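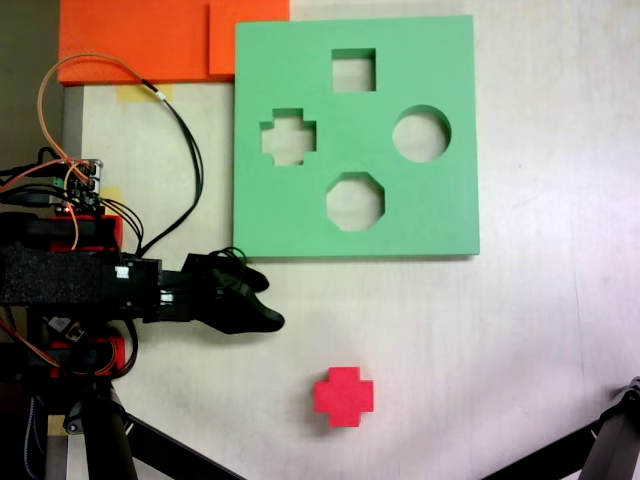

**Scheduled job runs fine by hand, does nothing overnight**

**hkrieger** wrote:

Windows 10 Pro, one scheduled task, a batch file that copies the Pivside export folder to a share on our other machine. Double-click it and 438 files go across. Let Task Scheduler run it at 3 in the morning and I get "completed successfully (0x0)" and an empty folder. I admire its confidence.

"Run whether user is logged on or not" is ticked. So is "highest privileges". What have I missed?

– Heike

**popescu_t** wrote:

Are you using a drive letter for the share? Mapped drives belong to your logon session, so the task never sees Z:. Put the full \\server\share path in the batch file.

**denard_fan** wrote:

Or untick "whether logged on or not" and leave the machine logged in and locked. Has worked here since April.

**popescu_t** wrote:

Until the first update restarts it, at which point it works the way Heike's does now.

**denard_fan** wrote:

I have updates under control, thanks.

**yuzhen.p** wrote:

Check the "Start in" box too. If it's blank, the task starts in System32, and any relative path in your script is looking there. No quotes around the folder in that box, even if it has spaces. Quotes everywhere else, of course, for consistency.

**hkrieger** wrote:

It was Z:, and "Start in" was blank as well. Fixed both. Now I get 205 files and then "Access is denied" in the log. I suppose that's nearly half a backup.

**hjsong** wrote:

Which account is the task using? If it's SYSTEM, it goes out on the network as the computer, and your share has probably never heard of it. Use a named account with rights on the share and the NTFS folder both.

**popescu_t** wrote:

If it were SYSTEM she'd have got zero files. More likely one subfolder has its own permissions. Look at whatever comes after file 205.

**hkrieger** wrote:

A subfolder called "Usmani old DO NOT TOUCH". Inheritance switched off, owner is an account we deleted. I have touched it. Ran at 3 last night, all there.

**denard_fan** wrote:

Still say logged in and locked is simpler.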